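Got home from the Norkico open day with sore feet, a tote bag I didn't need and far too many opinions about lids. We went up in October, two of us in the little hatchback, and it took 40 minutes longer than the map said because the turnoff is hidden behind the old Trasetti warehouse and we sailed straight past it (twice).

If you haven't heard of Norkico, they make small bits for the home. Knobs, stoppers, caps, handles, the sort of thing you only think about when one goes missing. My mum had a whole drawer of them. Once a year they open up the works and let the public wander through with a sticker on their jumper, and I've wanted to go for ages!

You start in the colour room, which was my favourite by miles. Chips of every shade they've ever run are pinned along one wall, and the older ones have faded to that lovely chalky look you get on beach house crockery. There was a mustard I'd have painted my whole laundry in. Our guide said teal outsells everything else in summer and grey takes over once it gets cold, and I thought, well, that's my wardrobe too.

Next came the moulding hall. Warm, loud, smells a bit like a new shower curtain. You stay behind a yellow line and wear the earmuffs they hand you, so I missed most of the talk and just watched bits drop into bins, which I could have done all afternoon. A kid beside me asked if she could have one and was given a whole handful. I'm 40-something and did not get a handful. I'm over it.

Lunch was a sausage in bread from the Stelmakh stand out in the car park, with proper fried onions, and a very average coffee from somebody else. Eat early if you go. By half past twelve the line was back to the bike racks and they'd run out of the good mustard.

After lunch it was the hands-on room, and this is where I lost my friend for a good while. They set things out on plain tables and you're allowed to pick them up, turn them over, give them a twist and grumble about them. I got very attached to a little round white one with a teal bar across the top. It could pass for a knob or a lid, and I never did read the card properly, so don't ask me which. What I liked was the bar. My hands get stiff in the mornings and I'm forever fighting with smooth round things that give you nothing to hold, so a raised bit running nearly the full width is my idea of good manners. The rounded ends are a nice touch as well.
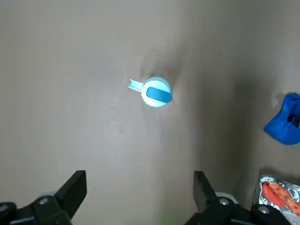

My friend went for the Dokasel range on the next table over, which is all chunky and square and, to my eye, a bit bossy. We argued about it most of the way to the gift shop. She reckons a square edge is easier to find in the dark. I reckon she should turn a light on.

The shop itself is tiny, so leave your backpack in the car. Seconds were $14 a bag, fill it yourself, and people were going at it like it was the last day of the Easter show. I came away with a bag of mixed caps that fit nothing I own, plus two hooks that are already up in the bathroom and doing a great job with the towels.

A few bits if you're planning on next year. Parking's free but it's gravel, and there's a step down into the moulding hall, though they'll take you round the side way if you ask at the desk. The toilets are near the colour room and nowhere else. The last tour heads off at three and they do mean three, we saw a family get turned away at five past. Bring a jumper for the hands-on room too, it was freezing in there after the moulding hall.

I'd go again tomorrow, mostly for that mustard.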